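**Heads up:** clips are renamed once, at the end of each term. If your script breaks in September, pull again before opening an issue!

# Uststead Shelf Clips

Head-height video of people handling packets on shop shelves, put together by the Uststead school robotics club for our project robot, Jonero. Jonero is meant to straighten a shelf without crushing anything, and crisps are about the hardest thing we could have picked (we love it). Packets bend, slide and fall over, and the robot needs lots of examples of people handling them well.

## What's inside

- 135 training clips and 11 held-out clips, 146 in all
- one text file per clip, with start and end times for each action
- 5 action labels: `reach`, `pinch`, `lift`, `turn`, `put_back`
- `splits/`, which lists the clips by shelf so the same bay never lands in both sets

Most clips are two-handed. We started out wanting one-handed picks because Jonero's first arm was the only one working, but people kept using both hands on the wider pouches and we decided to follow them. Best decision of the year! The second arm went on in March and the labels suddenly made a lot more sense.
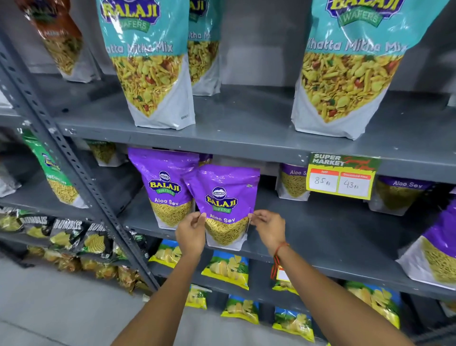 *`pinch` going into `lift`: both upper corners of an Aloo Sev pouch, with more of the same along the shelf.*

Corner grips like this one get their own tag, `corner`, in the text file. Please don't merge it with `side`. The MacAulay gripper pads we printed behave very differently on the two, and the corner grip is the one we're most excited about at the moment.

## Labelling

Two club members label every clip separately, then sit down together over the ones that differ. Roughly 4 clips in the first batch had to be done again from scratch, mostly over where `reach` stops and `pinch` begins. Our rule now: `pinch` starts on the first frame where finger and thumb are both touching the packet.

Product names are typed as printed on the front. Where only part of a name shows, type the part you can read and add `~`. Handwritten price cards go in `notes`, never in `product`.

## Known problems

- Shiny packets confuse our outline tool, especially under strip lights
- Neighbouring packets of the same kind get swapped by the tracker
- `put_back` is thin, so don't train on it alone
- Bottom shelves are hardly covered

## Using it

Run `python check.py` first, then `python play.py --tag corner` for a quick look. The loader from our older Skornosari set still works, but it ignores `notes`.

Fine for school and club projects. If you build something with it, open an issue and tell us, we really want to see it! New labels are welcome too, one clip per pull request please.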